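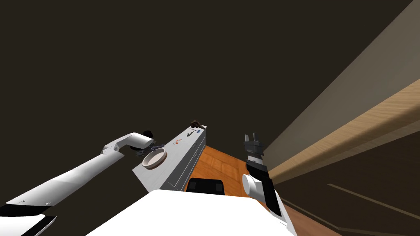 Is a rule for a simulated robot worth writing down if no real person can be hurt by it?

Most of the time it is, because the rule will be copied onto a real machine by someone who wasn't in the room when you wrote it. How useful it will be there is a different matter, and most of this handout is about that.

Robot Practice and Standards
Unit 3: Rules for pick-and-place work, and how far to trust them
Handout prepared by Pauline Tapley, with corrections from Kausar Naqvi
Read before the May session. Bring a marked-up copy.

3.1 What a rule is for

You will be handed a lot of rules in this line of work. Some come from published safety standards, some from the company that sold the arm, and a great many from a text file that somebody started years ago and never cleaned out. They all tend to get called "best practice." I'd like you to stop using that phrase in your reports. It usually means "what we did last time."

For this course a rule has to pass one test. You must be able to describe a run that breaks it. If you can't, it's a wish. "Handle objects with care" is a wish. "The arm doesn't travel sideways until the grasp check has passed" is a rule, and you can open a log and see whether it was followed.

The Zostley house rules, which we use as our main text, had 407 lines when I first taught from them. Kausar and I went through them with the test above and could describe a violation for fewer than half. Several contradicted each other. One required the gripper to be fully open before any approach, and another, further down, banned fully open approaches near other objects. Both had been signed off.

3.2 Simulation and its privileges

All of the lab work this term is done in a simulated kitchen with a two-armed robot, picking small items off a counter and putting them in a dish or bowl. The task is dull on purpose. You'll have plenty of trouble with it.

A simulator lets you reset, and resets are bad for your habits. A student who has never had to pick broken china out of a joint will write an approach speed that looks fine on screen and would be reckless anywhere else. The physics engine won't complain. Contact between hard surfaces is one of the things simulators do worst, and the errors run in both directions: objects stick when they should slip, and shoot across the room when they should sit still.

So be careful with any sentence that starts "the simulator shows that." What it shows is that your settings allowed it. The Hemow report (reading packet, second item) claims a grasp rule was "validated over 15 objects." Read the appendix. The friction value was the same for all of them. That is one test with different shapes.

3.3 The grasp check

Here is the current Zostley wording:

A grasp is confirmed when the fingers have stopped closing, the gap between them is larger than the closed position, and the object has moved with the gripper over a short lift.

It's decent. The third condition does most of the work, and it's the one people drop when they want faster cycles. The first two can be met by a gripper that has jammed, or pinched the edge of the counter, or closed on the dish when it was sent for something beside it.

It also depends heavily on what is being picked. A block gives two flat faces to close on. Irregular figures, with spikes and limbs going every which way, can meet all three conditions while hanging by one thin part. 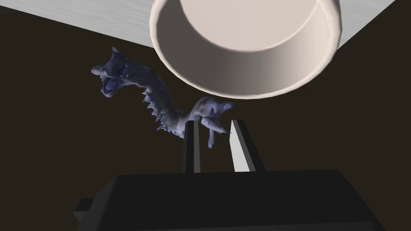
And the Zostley text has nothing to say about which part of the object was meant to be held. Under the rule as written, a tail is as good as a torso. You could add a condition about distance from the object's center, and Sugden's draft does that, but then long tools with handles fail the check when they're being held correctly. I have no clean fix to offer. In your own write-ups, name the intended grasp region for each object and record what you got. It's slow and you will hate it.

A second complaint concerns the word "confirmed." Confirmed by what? In our setup the simulator knows the exact position of every object, and many students quietly use that information. A real robot has cameras, finger positions, maybe a force reading. If your check reads the true object position from the simulator, say so in the first line of your report. Otherwise I'll assume you were hoping I'd miss it.

3.4 Views from the wrist

A camera near the fingers is popular for good reason. It goes where the hand goes, and it often sees the last stretch of an approach when the view from the head is blocked by the arm. People then start treating it as proof.

Consider what a single wrist view can tell you. It may tell you whether something is between the fingers. It is poor at telling you how far away a surface behind them is, and it knows nothing about the rest of the arm, the elbow included. In my experience it's the elbow that hits the furniture.
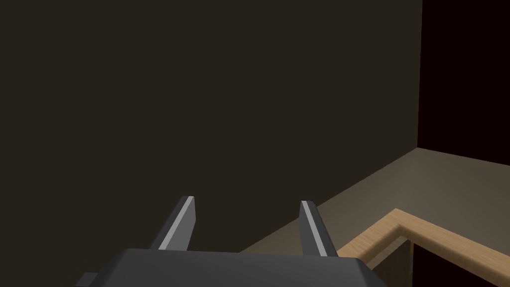 Fig. 2. Gripper open, nothing held. Walls and floor beyond, wooden edge at lower right.

Try to write down, from Fig. 2 alone, the clearance between the right finger and the nearest surface. You can't do it with any confidence, and neither can I. Yet the Kusel checklist has an item reading "Visually confirm clearance from wrist view," with a box to tick. A box like that will be ticked every time. I would strike the item and replace it with a distance computed from the arm model, plus a stated minimum. Kausar disagrees and thinks a person looking is better than no person looking. Her note is in the packet and you should read it, since she has spent more hours on real cells than I have.

3.5 Two arms

Rules written for one arm get extended to two by adding "and the other arm" at the end. This rarely works. The idle arm is the usual problem. Where should it be while the other one is picking? "Out of the way" isn't a position. Your report needs to state:

the parked pose for the idle arm, as joint values
whether its fingers are open or closed when parked
which arm yields if both are commanded into the shared region
what happens to a held object when the yielding arm stops

The last item gets skipped most often. Stopping is treated as the safe answer to everything. An arm that stops while holding something over a floor is still holding something over a floor, and if the stop also cuts power to the gripper you've made a different problem.

3.6 Reporting failures

Log every attempt, including the ones you restarted because "the scene loaded funny." Give each failure one main cause from the list in the packet. If none fits, write your own and mark it as new. Don't use "other."

Success rates without the attempt count won't be graded. Neither will rates taken after you removed runs, unless the removed runs are listed with the reason for each. I realize the published papers don't always do this. That's a fact about the papers.

3.7 For the session

Pick 2 rules from the Zostley text that you think should be deleted. For each, write down a run that would break it, or explain why you can't find one. Then write what harm, if any, would follow from deleting it.

Pick one rule you'd keep exactly as worded. This is harder than it sounds. Be ready to defend the wording against Kausar, who will be there for the first hour.

Rewrite the grasp check for objects with thin parts. Stay under five lines. Run it on the lab set and bring the full log, failures included.

Reading: Zostley house rules, current version; Hemow report with appendix; Sugden draft, grasp section only; Kusel checklist with Kausar's note. Skip the Sugden introduction.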